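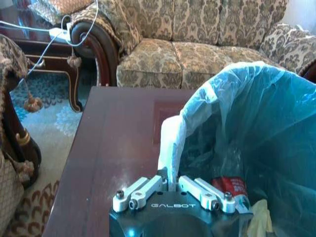 Bin liner
November — Harju reference desk

A bin liner is a thin plastic bag placed inside a waste container to keep the walls clean and to let the contents be lifted out in one piece. Most household liners are made of polyethylene. High-density film is thin, crisp and slightly cloudy; low-density film is softer and resists puncture better.

Film thickness is given in microns. The Fodmont plant at Wokska produces a 14-micron liner for offices and a 16-micron liner for kitchens, both wound on perforated rolls. Base seals are flat, gusseted or star-shaped. A star seal spreads the load and leaks less — it also fits round bins more closely. Liners should exceed the bin's height so that the rim can be folded over.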